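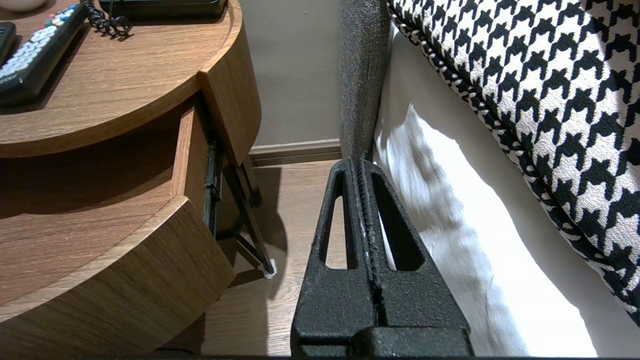
Dana Kowalczyk

June, late, kitchen table

Okay, so the Musero is back together and my hands still smell like the degreaser. I promised myself I'd write down what I did this time, because the last service got zero notes and I spent half of this morning trying to remember which way the finger shims go (thick one to the outside, Dana, thick one to the outside!).

It was the grip strip that got me started. I've been closing the fingers and squinting at the seam between them for a week now, and there are little pale scuffs on the ridged strip along the inside of the right one. Could be paint off something, could be wear. The Zultico sheet says to pull the pads at 2,000 closes and we passed that back in the spring, so I was overdue anyway and feeling guilty every time I walked past the bedroom.

Took the fingers off on a towel on the bed, which I know, I know. Four screws on the mount block, and one of them was barely more than finger tight. I'd love to blame the last person who did it but the last person was me. Cleaned the threads, put a dab of the blue stuff on each, snugged them up crosswise. Then an old toothbrush down the ridges of the strip until the brush quit picking up gray. The scuffs are still there, so I'm going with wear, and I've put a new pair of strips on the Harju order.

After that came the grip check. I like the TV remote for this a lot better than the foam block they sent with the kit. It's long and skinny and slick, so if the fingers aren't meeting square you find out fast, and there are all those little keys to catch on if you come in crooked. I had it hanging up there with the whole keypad facing the wrist camera and I could read every label down to the nines. So the lens is clean too! I'd had that on the list as a separate job and I crossed it off with great joy.

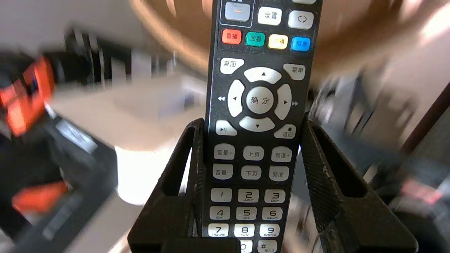 Grip check with the remote, keys to the camera.

The grip setting went from wherever it had drifted back down to the number on the sheet, and then I had to do the zero all over again because I forgot you zero first and set grip second. It's right there on the sheet. It's practically the first line. I made a sandwich and came back less cross.

Cables next, and this is the part I'd been putting off. The thin one along the top of the arm is fine, all its ties are in place, I tugged on every one. The braided one at the gripper is the one I fuss over. It loops down under the fingers, and over the nightstand that puts it right in the neighborhood of the telephone, which has a curly cord of its own all over the tabletop. Two cords with loops in them, in one small spot. I lay awake about it a little bit last night, if you can believe it.

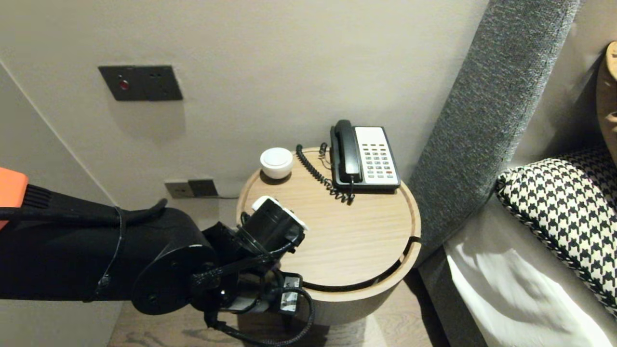 Over the nightstand, with the braided cable hanging in its loop.

I ran the arm out over the table at crawl speed with my thumb on the stop button and it cleared the phone. I'd still like that loop shorter. Boltico sells those little snap clips in a bag of 100 and I need exactly two, so I guess everybody I know is getting clips for their birthday.

Last thing was the low reach, down by the floor past the nightstand. I wanted to see how much room there is around the table legs with the fingers closed, and whether that gray cable coming off the wall socket is going to be a nuisance. There's a messy coil of it hanging down the wall before it heads off behind the table, and I don't want a fingertip anywhere near it. I've marked the corner as a no-go in the settings until I get around to tidying it up with a strap. 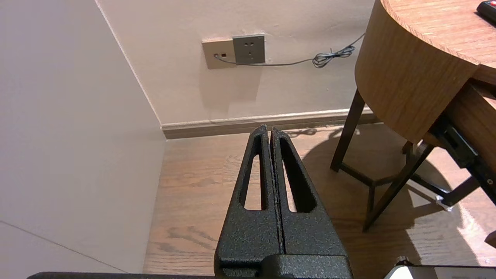
Still to do

Strap up the coil on the wall, then take the no-go off and try the low reach again, slowly.

Clips for the braided cable. Measure the loop first with the wrist turned all the way over, so I don't make it too short and have to cut the clip off like in the winter.

New strips when the Harju box shows up. Do both sides together even if the left one looks okay.

Write the screw date on a piece of tape and stick it inside the tool lid.

Ask Zultico if the blue stuff is even the right stuff.

10 p.m. now and I left the toothbrush in the bathroom cup. Going to go deal with that before somebody uses it.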